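Progress report, second period — Skadside refill and bottle return pilot
For: Alaoui Fund, small grants desk
Covers: everything since the February report

Sorry this is a bit rough, the shop has been busy and I'm writing it between deliveries. Figures are from the till and the return log. Happy to redo any of it in your form if the form comes back online.

## Short version

- Refill counter open and trading. Opened later than planned.
- 353 households signed up. Target for the full grant is 1,000.
- Two of the three drop-off points running. Third one stuck on permission from the landlord.
- Spending under budget on fit-out, over on transport.
- One change we want you to approve, see near the end.

## Where things stand with the counter

The counter took longer than it should have. The plumber who quoted in the first period pulled out and the second one wanted the floor drain moved before he would touch anything. Moving the drain meant lifting tile, and the tile under the old freezer turned out to be laid straight on dirt. So that was a week gone. Floor is level now and sealed. Inspector came, looked at the drain, asked for a splash guard on the left side, we fitted one, he signed off.

Selling dish soap, laundry liquid, hand soap, white vinegar and one floor cleaner. Dropped the fabric softener. It separated in the drum and people complained about the smell, fair enough. Supplier took the drum back but not the delivery charge.

Shampoo is the thing everyone asks for. We're not doing it yet. Rules for anything that goes on skin or hair are stricter about labeling and batch numbers, and the hand soap paperwork alone filled a binder. Would like to look at it again once the label printer is behaving.

Label printer is not behaving. It prints the fill date fine and then cuts the label through the middle of the price. Cirow sent a replacement roll holder and that helped for a few days. Current fix is a pen.

## Sign-ups

353 households, as above. Most came through the school newsletter and the flyer in the rent office. The paid ad in the local paper brought in very little and we won't repeat it. The stall at the spring market did well in the morning, then it rained.

What we're hearing at the counter, not in any order:

- People like paying by weight but don't trust the scale until they've seen it zeroed. We now zero it facing the customer.
- Big bottles are too heavy to carry up the hill to Jalton when full. Smaller sizes wanted.
- Opening hours. We close at 5 p.m. and that's no good to anyone who works in town.
- The deposit confuses people. Several thought it was a fee.

On hours, we've started staying open till 7 p.m. one evening a week. Second evening to follow if the numbers hold. It costs us a staff shift and the shift is not in the budget, we're covering it from shop income for now.

On the deposit, we rewrote the sign. Old one had four sentences and used the word "redeemable". New one says how much you pay and that you get it back. Questions at the till have dropped off a lot.

## Drop-off points

Library entrance: running. Bin gets full fast and the library staff have been patient about it. We've gone to emptying it more often.

Shop back door: running. Some people leave bags of mixed recycling there overnight, cans and yogurt pots and once a toaster. Sign put up. Sign ignored. Considering a lid with a smaller opening.

Jalton community hall: not running. The hall is fine with it but the building belongs to a property company and the company wants proof of insurance naming them, in a format our insurer doesn't issue. Letters have gone back and forth since before the last report. If it isn't sorted by the end of next month we'd rather move the bin to the bus turnaround, where the town has already said yes in principle. Less shelter there but more people walking past.

## Washing and sorting

This is the part that's eating time. Returned bottles have to be checked, caps off, labels off, washed, dried, then put back by size. We budgeted 2 part-time shifts a week for it and it is more than that. Labels are the worst of it, the paper ones come away in warm water but the plastic film ones leave glue behind and the glue picks up lint in the rack.

Things tried: soaking overnight (works, but ties up the sink), citrus remover (works, expensive), scraping (scratches the bottle and then it looks dirty forever). Soaking is the winner so far. A second sink would fix most of this and there's a used one for sale at the closing-down bakery, waiting on a price.

Caps are a seperate headache. Returns come back with the wrong cap or none at all, and threads that look the same aren't. We keep a tub of spares and try them one by one.
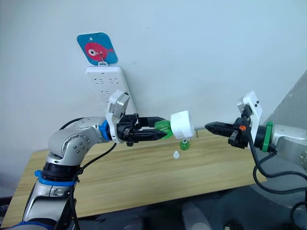 We are also rejecting more than we expected. Cracked necks, bottles that held something oily, a few that smelled of gasoline and went straight out. The log has a column for reject reason now, it didn't before, so the first few weeks of data are thin on this. Will have a proper breakdown for you in the final report.

## Money

Fit-out came in under, even with the drain. The shelving was donated and we did the painting ourselves. Transport is over. The van share with the garden project fell through in the first month and we've been paying for single trips. Nine trips so far. Each one is small but they add up, and the supplier won't deliver drums to a street with no loading bay.

Receipts are scanned and in the shared folder. Two are missing, both for hardware, both small. I've asked the store for copies.

Staff costs on budget if you leave out the evening shift. Training line is unspent. The food hygiene course we'd planned isn't needed for cleaning products, so that money is sitting there.

## The change we want

Move the unspent training money to transport and the second sink. No change to the total. We'd need a yes before the middle of next month or the sink will be gone.

We'd also like to talk about the household target. 1,000 was written when the plan had three drop-off points and one of them was in the biggest estate. Without the Jalton bin I don't see us getting there in the time left. Not asking to drop it today, but would rather raise it now than in the final report. A count of bottles refilled might tell you more than sign-ups do anyway, some households signed up and we've never seen them, others are in every few days.

## Risks, quickly

- Landlord permission, as above.
- Only one person on the team can fix the drum pump. Writing down the steps this month.
- Price of laundry liquid went up. We've held our price so far, can't do it past summer.
- Summer itself. Half of Skadside goes away and the counter will be quiet.

## Next period

Second sink in. Small bottle size on the shelf. Label printer fixed or sent back. Bus turnaround bin in place if Jalton hall says no. Short survey at the till, three questions, paper. Second evening opening from the start of the month, if the first one keeps paying for itself.

Also the school has asked for a visit for the older classes. Said yes, no date yet, will need to clear the back room first and find out what thier insurance wants.

Photos of the finished counter and the new deposit sign to follow by email. Call before 9 a.m. if you need anything urgently, after that I'm on the counter and won't hear the phone.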